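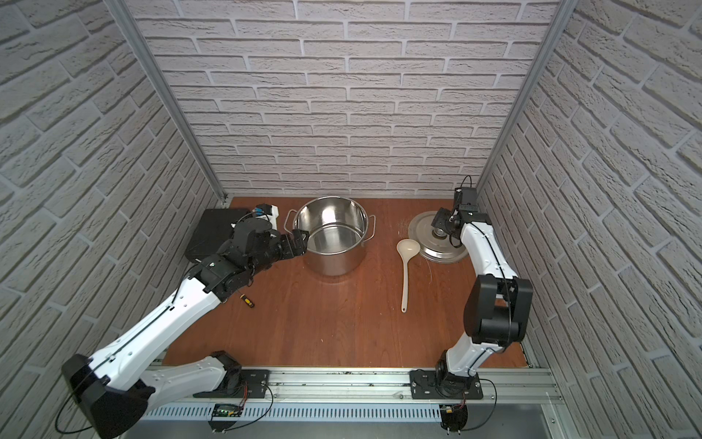 A steel stockpot with two loop handles, a pot lid and a plastic ladle. Ritva Kinnunen's advice for a first soup kitchen starts with these three things.

Ritva Kinnunen has cooked soup for other people for most of her working life, first in a school kitchen and then at a lunch counter in Fleravville that closed when the building was sold. She now teaches a short evening course on cooking in quantity. The people who take it are mostly planning a church supper or a family reunion and have never made more than a pan of anything.

We talked at her kitchen table in May. She had a pot of barley and carrot going and got up twice to turn it down.

I asked what people get wrong when they buy their first large pot.

"They buy it too big," she said. "They think, I have 100 people coming, I need a pot for 100 people. Then it's full and they can't lift it. I can't lift it either. Two medium pots are better. You can carry them, and if you burn one you still have the other."

She likes stainless steel and has given up on aluminum, mainly for the sake of tomatoes. A shiny inside helps her see what is going on at the bottom when she has emptied the pot and is checking for scorched spots. She told me to look at the handles before anything else in the store.

"Put your hands through them with oven mitts on. Take your mitts to the store, I mean it. Some of those loops are made for a child. If the mitt doesn't go through, you will end up using a dish towel, and the towel goes in the burner."

Her own pot came from a restaurant supply place called Mestedo. It cost more than she wanted to pay, and she has had it for 20 years. One of the handles came loose once and a neighbor, Ayuba Alhassan, fixed it for her. He also talked her into keeping a bowl of spare knobs from old lids, which she has used more often than she expected.

"The knob is what goes. The lid itself lasts forever. They get a dent and you keep going."

She has strong feelings about where a lid should be put down. In her class she makes everyone choose a place for it before the heat goes on, and it has to stay the same place all evening. Hers is at the back of the counter on the right. She sets it flat with the knob up if the counter is clean and upside down if it isn't.

On ladles she is less strict. She owns several metal ones and reaches for a plastic one most days.

"It's light and it doesn't bang. When you serve for two hours your wrist knows the difference. But you can't leave it leaning in the pot on the stove. I've melted two. You lay it on a plate."

What about a long handle? She thinks it matters more than the size of the bowl. A short ladle in a deep pot means your knuckles are over the steam by the time you get to the last third. She asks students to stand the ladle up in the empty pot and see how much handle sticks out over the rim. She wants a hand's width at least.

One of her former students, Mawuli Abugri, now runs the monthly supper at a hall in Ruvivbridge. I called him afterward. Last year the supper served 2,138 bowls, and he still uses the two-pot method.

"She was right about the lifting," he said. "The first time I did it my way, with one huge pot. We had to ladle it out into buckets to get it off the stove."

His biggest night so far was 580 bowls, a number he said he would not like to see again. They borrowed pots for that one and cooked in shifts from six in the morning.

Back at her table, I asked Ritva about portable burners, which a lot of halls depend on. She is in favor of induction if the pot will work on it. Her test is a refrigerator magnet on the underside. If it sticks, buy the pot. She also wants the burner on a surface that doesn't rock, and she wants the cord to run toward the wall.

Cleaning gets ten minutes of her class and she would like it to get more. Warm water goes in as soon as the soup is out. She doesn't use steel wool on the inside. For anything stuck she simmers water with baking soda and goes to sit down.

"Then you dry it. People leave it upside down on the rack and there's a ring in it the next day. It does no harm, but I don't like it."

The next course starts in the fall and is limited to 20 people. She asks everyone to bring an apron, a notebook and the largest pot they own, with the lid.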